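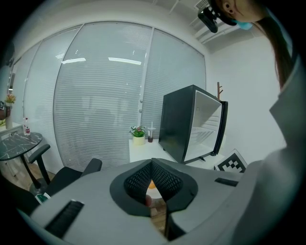
February, 9:40

Picking up the equipment plan where I left it, because Ketill wants numbers before the budget closes and I'd like them to be numbers I can defend.

Where we stand: the Jondico quote covers two arms, controllers, mounts, and a "integration package" that takes up a page and a half and says very little. I asked what is in the package. The reply was another PDF. Hussam read it too and found one sentence that commits them to something, which is that a person will be on site for 14 days. Doing what, it doesn't say.

Before we spend anything on arms I want to know whether the hand-held route gets us the fridge tasks. Open door, take item from shelf, put item back, close door. Those are the four that Skosent asked for in the pilot, and the only four they are paying for. Everything else in the spec (the coat rack stuff, watering the plants) got added by us in a meeting and I would cut it today.

Things I don't believe yet:

- That data from the hand-held grippers carries over to the Jondico arms without a lot of rework. The vendor slide has an arrow between the two boxes. An arrow is not a test result. Ask for a run on our own recordings before signing.
- That two arms are needed. One arm can open a small fridge and put the thing down before it closes the door. Slower, sure. Skosent never gave us a speed.
- That the finger pads last as long as Trirnier claims. Their sheet says up to 200 hours of use, with no word on what sort of use. Door edges are hard on rubber. I've put a full spare set per gripper in the budget and Grímur thinks that's low.

10:25

Talked to Grímur about pads. He wants to buy a sheet of the material and cut our own. I said fine if he writes down how the first ones hold up, because last year we "saved money" on the cable guides the same way and ended up buying the real ones in addition. He remembers it differently.

Marker boards: need more, and stiffer. The printed ones are cheap and that's about the only cheap line on this page. Ragnheiður can get them made on aluminum through Juhl (her uncle's sign shop, so no quote from me, she'll ask). Matte finish, please, the last batch was glossy and we lost detections any time the ceiling lights hit them. I would sooner pay double for matte than redo a session.

Office lighting and glass: Mikkel asked for money for a proper room. Black curtains, fixed lights, the whole thing. I'm against it. The pilot site is an office with a glass wall and blinds and whatever light comes with it, so if the tracking can't cope in ours I want to find that out now and cheaply. Left it on the list as a "later" item so he can argue for it.

Head-mounted units: one more as a spare, no upgrade. The newer model is lighter, according to the people who sell it. I wore one at the open day and could not tell. Real complaint from the team is the strap and a strap is a small purchase.

11:50

Draft list for Ketill, in the order I'd buy:

1. Spare finger pads, one set per gripper (plus Grímur's sheet, small)
2. Marker boards, aluminum, matte
3. Spare head unit and straps
4. Storage. We always forget storage. 36 TB on the shelf before anything else gets recorded at full rate
5. A second small fridge, different make and with the hinge on the other side. If all of our door openings come from a single fridge then we've learned a single fridge
6. One Jondico arm, on loan or lease if they'll do it
7. Second arm, only if item 6 has done the door and the shelf without someone standing next to it with a hand on the stop button

Item 5 costs less than the delivery charge on item 6. I'd like that noted somewhere Ketill will see it.

On leasing: Hussam called them. They "don't normally" lease. Asked him to call again near the end of their quarter.

What I haven't costed: people's time. Every plan in this notebook treats recording as free because the person doing it is already on payroll. It's the biggest line and it isn't on the page. I'll ask Ragnheiður for hours from the last two rounds, including resets, including the time spent hunting for charged batteries. My guess is that it makes the arm look cheap, and I won't enjoy that, but better to have it.

13:15

Ketill read the draft over lunch. Wants to know why the arm is sixth. Told her: the first five are useful even if we never buy it. She said the grant people like a robot in the budget. I said it is in the budget, it's item 6.

She'll take the list as it is if I add a decision date for the arm. I don't want a date, I want a condition. Compromise for now: both, with the condition first.

To do:
- Jondico: what happens in the 14 days, in writing
- Trirnier: how was the pad figure measured, on what surface
- Ragnheiður: hours, and matte sample from Juhl
- Mikkel: one page on the lighting, with failed recordings to back it up
- me: delivery charge on the fridge, and does it fit on the counter next to the current one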